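Arbeit und Automatisierung im Betrieb
Skript zur Sitzung vom 4. April 2018
Dozentin: Ieva Jankauskaitė

Vorab zur Lektüre: Der Text über die Kommissionierung bei Eide wird vorausgesetzt, ich fasse ihn nicht noch einmal zusammen. Wer im Februar gefehlt hat, braucht außerdem die Mitschrift zum Tätigkeitsbegriff, sonst bleibt Abschnitt 2 unverständlich.

Gegenstand heute ist das Greifen und Einpacken von Einzelteilen, also das, was in Stellenanzeigen "leichte Packtätigkeit" heißt. Geübt wird so etwas gern mit Spielzeuggemüse und einem Korb.

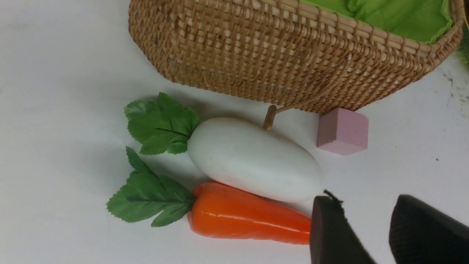
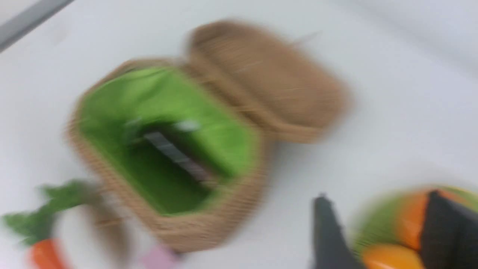

1. Was heißt hier "leicht"?

In der Lohngruppe steht "leicht", weil die Teile wenig wiegen und die Anlernzeit kurz ist. Über die Schwierigkeit der Handgriffe sagt die Einstufung fast nichts. Eine Packerin sieht, dass zwei Dinge aneinanderliegen, schiebt das eine mit dem Handrücken weg und fasst das andere. Sie hält ein Stofffutter mit dem kleinen Finger zurück. Gefragt, was sie da tut, wird sie antworten: einpacken. Mehr steht auch in der Arbeitsanweisung nicht.

Wird derselbe Vorgang einer Maschine übertragen, zerfällt er in Einzelprobleme, und jedes davon kostet Ingenieurstunden. Ich finde es bemerkenswert, dass eine Tätigkeit zugleich so einfach sein soll, dass sie niedrig bezahlt wird, und so anspruchsvoll, dass ihre Automatisierung als Spitzenforschung gilt. Beide Aussagen findet man gelegentlich im selben Geschäftsbericht.

2. Der Fall Humach

Humach betreibt in Skarorow ein Lager für Geschenk- und Präsentkörbe. Vor der Umstellung arbeiteten dort 50 Personen in der Packerei. Angekündigt wurde, das Robotersystem Plaladier übernehme die "monotonen Anteile", die Beschäftigten würden für "höherwertige Aufgaben" frei. Ich habe in den Unterlagen lange nach diesen höherwertigen Aufgaben gesucht. Gefunden habe ich drei:

Störungen quittieren
Teile so vorlegen, dass der Greifer sie fassen kann
Körbe nachpacken, die das System nicht fertig bekommen hat

Die erste ist Warten mit Unterbrechungen. Die zweite ist eine Zuarbeit, die es vorher nicht gab und die ihren Takt von der Maschine bekommt. Die dritte ist die alte Arbeit, aber ohne die leichten Fälle. Wer früher zwischen einfachen und verzwickten Körben abwechselte, hat jetzt nur noch verzwickte. In der Statistik gilt das als Entlastung, denn die Zahl der Körbe pro Person sinkt.

Zu den Zahlen: In der ersten ausgewerteten Schicht liefen 774 Körbe über die Anlage, 559 davon ohne Eingriff. Die Werksleitung nennt das einen Erfolg. Man kann dieselbe Rechnung von der anderen Seite lesen: 215 Mal musste jemand hingehen. Wie lange ein Eingriff dauerte, wurde nicht erfasst. Ebenso wenig wurde erfasst, wer in der Zwischenzeit die eigene Station stehen ließ.

3. Was aus dem Wissen wird

Damit das System greifen lernt, muss jemand vormachen, wie man greift. Bei Humach waren das Packerinnen, die dafür stundenweise freigestellt wurden. Vergütet wurde der normale Stundenlohn. Die Aufzeichnungen gehören dem Anbieter und dürfen laut Vertrag auch für andere Kunden verwendet werden. Der Betriebsrat hat diese Klausel erst nach der Unterschrift zu sehen bekommen.

Hier bitte genau bleiben. Die gängige Erzählung lautet, die Maschine nehme den Leuten die Arbeit weg. Bei Humach wurde bis zum Ende des Berichtszeitraums niemand entlassen. Befristete Verträge liefen allerdings aus und wurden nicht verlängert, was in keiner Abbauzahl auftaucht. Wer nur nach Kündigungen fragt, bekommt eine beruhigende Antwort.

4. Einwände

Gegen meine Lesart spricht, dass mehrere Beschäftigte die Anlage begrüßen. Sie berichten von weniger Schmerzen in den Schultern. Das ist ernst zu nehmen und lässt sich nicht mit dem Hinweis auf falsches Bewusstsein erledigen. Offen ist, ob dafür ein Roboter nötig war oder ob höhenverstellbare Tische genügt hätten. Diese stehen seit Jahren auf der Wunschliste der Belegschaft und wurden jedes Mal aus Kostengründen abgelehnt.

Unklar bleibt mir auch, wie stabil die Befunde sind. Eine Schicht ist wenig. Der Anbieter verspricht bessere Quoten nach dem nächsten Update, ein Datum nennt er nicht.

Zur nächsten Sitzung

Lesen Sie die Betriebsvereinbarung von Humach, vor allem den Abschnitt über die Aufzeichnung von Bewegungsdaten. Notieren Sie auf höchstens einer Seite, welche Tätigkeiten darin benannt werden und welche fehlen. Kopien liegen im Semesterapparat. Wer das Referat zu Eide hält, schickt mir die Gliederung bitte vorher per Mail.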